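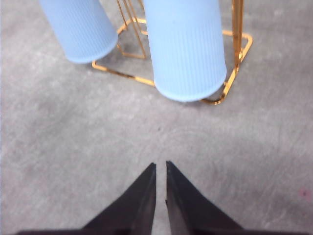
Unit 7: Concrete floors and wire racks in small storerooms

These notes go with chapter 2 of the Plater reader. Bring them to the workshop session.

Reading a floor
Concrete is rarely one even gray. Mottling usually goes back to the pour and the finishing, and cleaning will not remove it. Scuffs sit on the surface. Scratches go into it. Before you write anything on the survey sheet, run a fingernail across the mark. If the nail catches, record a scratch. Small colored spots get their own line — give the color and the distance from the nearest wall, and leave the cause blank unless you know it.

Wire racks
A rack standing directly on concrete can mark the floor and be marked by it. Gold-colored finishes vary a good deal. Some are plated, some are painted, and a few are lacquer over plain wire. Do not guess the finish from color alone. Check the ends of the wires and the welds, where wear shows first.

When you move a rack, lift it. Dragging leaves fine streaks that are hard to tell from older ones.

Terms to know
Mottle, scuff, score, sheen, weld point, foot cap.

For next time
Read pages 39 to 42 in Plater. Complete one survey sheet for a floor at home or at work, with at least one rack or shelf on it. Sheets go in the Bradine tray outside room 642 by noon.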